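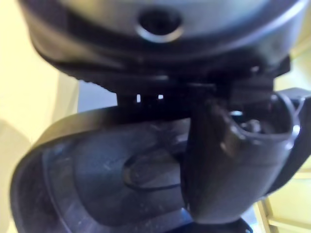
Wrist views are the cheap part of this method and also the part most of you got wrong in the reading response. The Varma policy takes three streams, one head view and two wrist views, and each gets its own small encoder before anything is mixed. The wrist stream is mostly hand. Dark fingers over nearly the whole picture, a narrow pale strip left and right, all of it soft. So before you feed it in, ask how many of those pixels ever change. Housing never does. We mask it. Fixed mask per wrist, drawn once by hand, redrawn if the mount gets bumped.

Handout 5, two-arm tray handling, notes for the Bosport lab section. Updated 2025-04-11. Bring the printed tables, I won't have spares.

Setup, quickly. Task family is called Ziltitz in the code, don't ask. Pick a tray, reorient, place. Two arms, teleoperated demos, then plain behavior cloning with action chunks. 3,065 demos after cleaning. Chunk length 30 steps, of which we execute 18 and then re-plan. Why not execute all of them: error builds up toward the tail of the chunk and the last third is basically a guess.

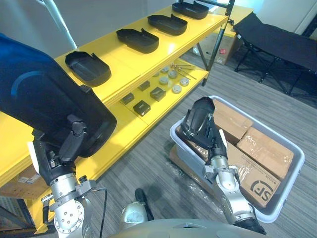

Why is the head view kept at all if the wrist views are closer to the contact?
Because the wrists lose the goal. Once an object is in the fingers it blocks the place it has to go, and the policy needs some stream that still sees both arms and the target together. Drop the head view and the grasps stay about as good, but placing falls apart, mostly on the side where the other arm is waiting.

Baselines. Three of them:
(a) head only
(b) wrists only
(c) all three streams, no mask
The full method is (c) plus mask plus dropout on whole streams. Stream dropout is the bit people skip. During training, zero out one complete stream at random, same one for the entire chunk, not per step. Per step dropout does almost nothing becuase the net just interpolates from the neighbors.

What we expected: mask helps a little. What we got: mask alone helps hardly at all, dropout alone helps some, both together help a lot. Our guess is that without the mask the net finds the hand pose in the housing highlights and leans on that. Guess only. Kakach is the probe script that tests it, see the lab folder.

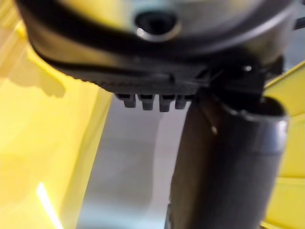
The probe itself is simple. Freeze the wrist encoder, train one linear layer on top to predict joint angles, compare masked and unmasked. If the unmasked encoder predicts the arm pose much better then it has been spending capacity on something we already get from the joint sensors for free. Run it with 5 seeds. Report the spread, not only the mean. Last December's section reported one seed and argued over noise for a whole hour.
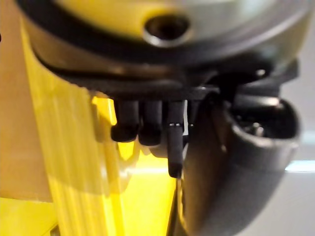 Color is the other leak. A wrist encoder trained against one background will happily use that background as a location cue, and then you move the furniture and it is lost. Look at how much yellow gets into a wrist view when the hand is in close, even the rounded housing up top has gone yellow down its left side. So the mask doesn't fully save you, since masking handles the hand and the leak comes from whatever is behind it. Hue jitter on the wrist streams, strong. Head stream gets mild jitter only, or you start confusing objects that differ mainly in color.

Known problems
- mask goes stale after any remount, no automatic check yet
- blur close up, fixed focus, we live with it
- chunk boundary still shows as a small hitch in both arms
- success is scored by hand, two graders, they dont always agree on "placed"

For next time: run (c) and the full method on the held-out layouts, one page, plots with axis labels please. Probe results go on the same page. If your training run dies over night restart from the last checkpoint and write down that you did.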